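Budget season, or how I learned to love a spreadsheet

So the arm money came through! Half of it, anyway. Kjell Rustad signed off in October on the first part of what I asked for, and I've spent the evenings since then moving numbers from one column to another with a big grin on my face. A few of you wrote after my last post asking how we plan for this stuff in a small shop, so I'm going to put it all down while it's fresh.

The background, for new readers: we're at Civlow, we do kitchen pick-and-place (produce, bread, bottles, the things people leave on a counter), and until this year our whole equipment plan was a note on my phone. It said "arm??" and then "second arm??" under it. Borghild Hedlund read it over my shoulder and very kindly offered to help me make a real one.

Her first move was to split everything into what we need to run and what we need to keep running. I'd only ever written the first list. Arm, gripper, controller, mounting, done. The second list was longer than the first! Spare fingertips, cables, a replacement wrist camera, the service plan, shipping both ways if something goes back to Åberg for repair, and the hours one of us spends on the phone while that happens. I had priced none of it.

Then there's the simulator. I'd always thought of it as the free part, and the software sort of is, but the machine that runs it isn't, and neither is the time it takes to build a counter worth practicing on. Fiachra Buckley tracked his hours on our kitchen scenes and came to 137, which made me go a little quiet. Worth every one of them, though. We can try a reach on a tomato over and over before any hardware shows up, and each bad idea we throw out there is one we don't have to buy a bracket for. I put his hours into the plan as their own line, and Kjell asked more about that line than any other.

What we settled on:

One arm now, 2 grippers (the second one is a spare that I fully expect us to start using right away, we all know how that goes).
The workstation from Dillis, with the bigger graphics card. I argued for this one hard.
42 hours of outside help from Vellonik for the safety review and the mounting.
The second arm pushed to next year, with a quote in hand so the request is ready to go.

The quotes were their own adventure. Ronja Backlund made a rule that we ask every seller for the same four things: price, delivery time, what the warranty leaves out, and what the most common spare part costs. I love this rule. One seller had a beautiful price on the arm and wouldn't tell us what a gripper pad costs, and we let that one go. Another gave us 60 days for delivery in writing, a bit longer than I wanted, but I can plan around a number on paper.

If I could redo one thing, I'd have asked for bench space at the same time. The arm has a reach, the reach needs clearance, and the clearance currently contains Chantal Fehr's desk. She's been a very good sport and we are now pricing a move for the desk, too. New line in the spreadsheet!

Next up is the pick order for the first month, and whether we start with round things or with the bread. I vote round things. The tomato reach is already my favorite part of the day.

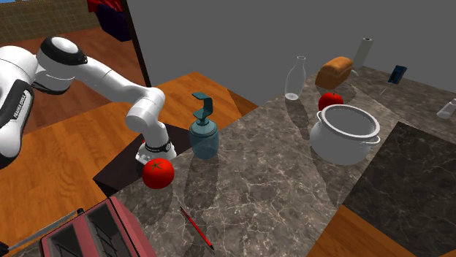 Should spare parts go in the same budget as the arm?

Put them in the same request but on their own line, so they get approved together and you can still see what each one costs you over the year.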